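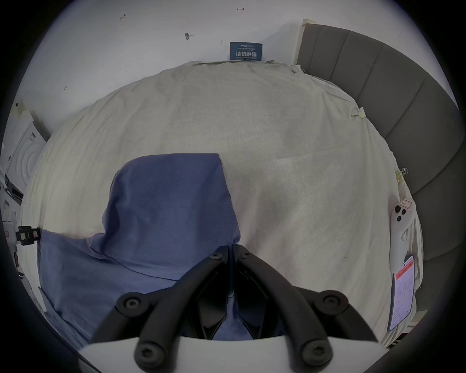

The two-finger gripper over a blue cloth on the bed.

Let the gripper be ugly

In the workshop where I rent a bench there is a long discussion about how a home-built gripper should look. Most people who visit want to see smooth lines and no screws. I have the opposite opinion, and I want to defend it.

My gripper is held in the hand. It has two curved black fingers and a white housing, and the heads of the screws are all on the outside, where a hex key can reach them. My first version, which I called Gidance because I made a spelling mistake in the file name and then got used to it, had every screw hidden under a cover. It looked very good on the shelf. To change one finger I needed 90 minutes and a lot of patience. With the open version I need 10.

Simin Dehghan has the bench next to mine and she does not agree with me. She says that an open linkage will catch threads, and that a tool for cloth must be closed like a sewing machine. I take this seriously. In July we tested both versions on old shirts, and the open one did catch a sleeve two times. But I could see the thread in the joint and pull it out with tweezers. In the closed one a problem of the same kind stayed inside for 18 days before I understood why the left finger was slow.

My second opinion is about where we test. A flat table is comfortable for the builder, and for this reason it is a bad teacher. A bed is soft. The sheet moves together with the thing you want to pick up, and when you press down, everything sinks – also your nice calculation of the height. I changed the shape of my fingertips three times after I started to work on a mattress, and I had been satisfied with them for a whole winter on the table.

Renata Zúñiga, from the Fostwood group, wrote to me that such tests are too messy to compare. She prefers a foam block and one standard towel. For comparing two motors I would do the same. For deciding if a tool is useful in a home, I would still choose the bed and the creased cloth.

My next pair of fingers will be 70 grams lighter, if the print is good. The screws will stay outside.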